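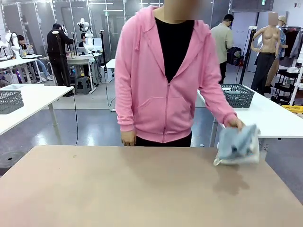 Folded cloth over the tan table

Scuffs on a matt tabletop - what are you all wiping with?
Posted by Ramil Samonte, 27/06/2026

We have a big tan work table at the Flundcombe room with a matt, slightly mottled top. It has picked up faint scuffs and there is a small dark speck near the middle on one side. I go over it with a folded blue cloth and plain water and the marks are still there. I don't want to end up with a shiny patch. What should I try next? The table was bought second-hand in February so I have no care leaflet.

Amra Mujić
Warm water with a drop of washing-up liquid, then a second cloth with clean water, then dry it. Fold the cloth in 4 and turn to a fresh side when one gets grubby. For the speck, lay the damp cloth on it for a few minutes before you rub. If it still won't move it may be a chip and no cleaner will help. Stay away from cream cleaners and the green scouring pads - they polish a matt top and you can't undo it. Try anything new near a back corner first.

gellton_pete
Pencil rubber. Worked on ours, not on all of the marks though.

Ramil Samonte
Thanks both. Will do the soapy water first and try the rubber on one scuff.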